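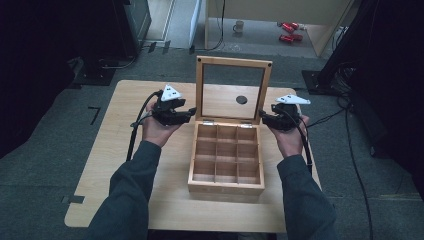

Open box on the table, bare wood

How to wax a small wooden box

Posted Apr 4, 2018

Quick one, been asked for this a few times since the Culline craft fair. Works on any bare wood box, tea caddy, pencil tray, whatever. Not for anything already varnished – strip that first, different page.

You need:
Fine sandpaper, 300 grit or near enough
Clear paste wax (I use Pluvovden, any will do)
Two cotton rags, old T-shirt is fine
Old toothbrush
Masking tape if there are hinges

1. Dust it. Toothbrush into the corners, then a barely damp cloth. Let it dry properly. Overnight if you can.

2. Sand. Light pressure, always with the grain. Outside faces first, then the rim, then inside. Corners go round very quickly so easy does it. Wipe off all the dust, then wipe again.

3. Tape over hinges and catches. Wax in a hinge goes gummy and you'll be picking it out with a pin.

4. Test patch on the bottom. Pale wood goes a bit yellower under wax, even the clear stuff. If you hate it, stop now.

5. First coat. Tiny bit on the rag, small circles, thin thin thin. Should look slightly dull, not wet. If you can see smears theres too much on, wipe it back.

6. Leave 20 minutes. Longer in a cold room – in December my shed needs double that.

7. Buff with the clean rag, along the grain this time. Keep turning the rag over. Stop when it no longer drags.

8. Second coat next day, same again. Third on the rim if it gets handled a lot.

Inside of the box: one coat or none. Wax smell hangs about for weeks with a lid on. Never wax the inside if you're keeping tea in it.

Problems

Sticky after a day – too much wax. Rub hard with a dry rag, somwhere warm.
White bits in the corners – toothbrush again.
Patchy – missed some sanding dust or old glue. Sand that spot, redo it.

Rags: lay them flat outside to dry before binning, don't leave them scrunched up.

Re-wax once a year or when it looks thirsty. Lining the inside with felt is next, once I've found my decent scissors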